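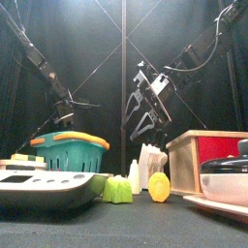

Toy kitchen: keeping play food off the surface and in the basket

2 min read

We have a white toy stove and a teal basket with orange handles, set out on a dark gray tabletop. The play food is meant to live in the basket. By late afternoon it has spread over the whole surface, corn and greens included, and the stove gets pushed toward the edge to make room. The table belongs to a shared playroom, so everything stays on it overnight. Is there a layout that holds up better, and is one basket enough? I would also like to know how to clean a basket with slotted sides. Crumbs collect along the bottom of the slots.

Kowalchuk

Fix the positions first. Stove at one end, basket directly behind or beside it, everything else on the far side. Leave the middle clear for playing. If the basket is further away than a child can reach from the stove, food gets dropped wherever there is space.

Fold the handles down when the basket is in use. Upright handles get in the way of small hands and the basket tips when one is caught.

A knife block or other tall piece should stand behind the basket. In front, it blocks access and gets knocked over.

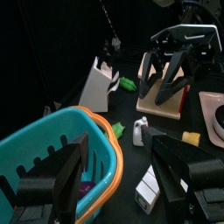

Basket in front, knife block behind, greens still to go in.

For cleaning: empty the basket, soak it in warm water with dish soap, and run a bottle brush through each slot from the inside. Rinse and dry upside down. I do this once a month and do the hard plastic food in the same water. Check the food for seams first. Hollow pieces with an open seam take in water and should be wiped instead.

Mammont

One basket is enough if you cut down the food. We had a Postero set with 65 pieces and put most of it in a closet. Swap a few pieces in August and again after the holidays.

Clulton

Get a bigger table. Ours fixed it.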